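Kirnton module, group 6: report on the fault in the poster task
Section 3. What went wrong

In our simulated house the robot must take a framed film poster and bring it to a given place. We made 100 runs in September with the Tadent controller. In 9 of them the arm did not stop when the safety limit was reached, and the program gave no error message. We regard this as a safety matter, although no real machine was moved.
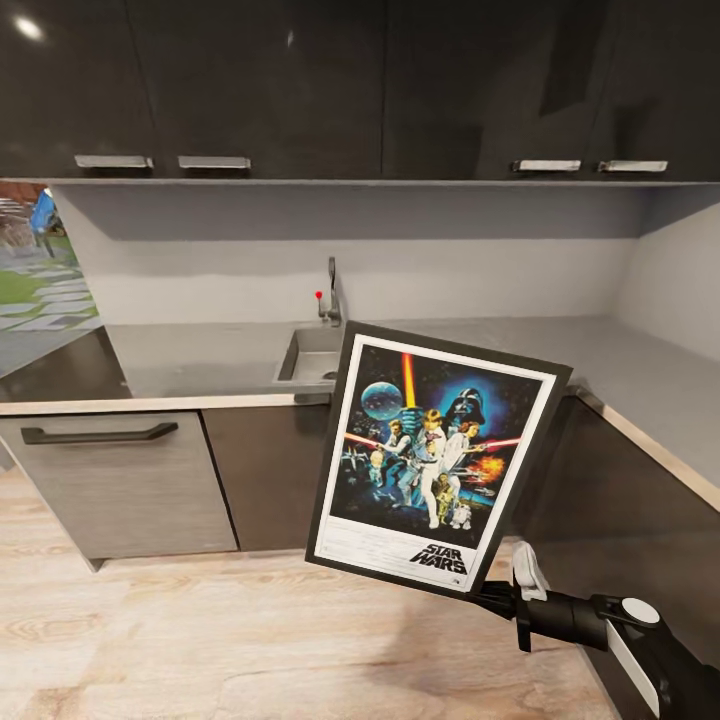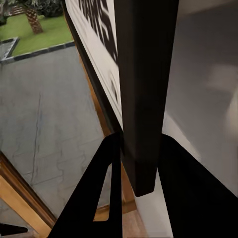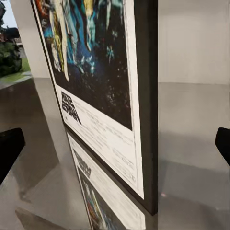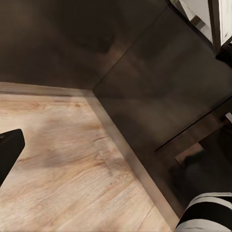 Cundix, reading our draft, objected that we blame the controller too quickly. According to this remark, a limit which is ignored in silence is more often a limit which was never loaded, and we should compare the settings file at the start of each run before we write anything about Tadent. Ortuño agreed, and added that the force limit was given in two places with two different values.

We have checked this, and the remark was correct. The main file had a limit of 110 newtons, which we had left there from an early test. The second file had the right value, but it was read only if the simulator was started fresh. When we restarted a run without closing the simulator, the old value stayed in memory. All the faulty runs were restarted in this way.

We have now removed the value from the main file. The program refuses to start if no limit is found. We have not yet repeated the full set of runs, so we cannot say that the fault is gone. The log must also show which limit is in use, and this part is still to be written.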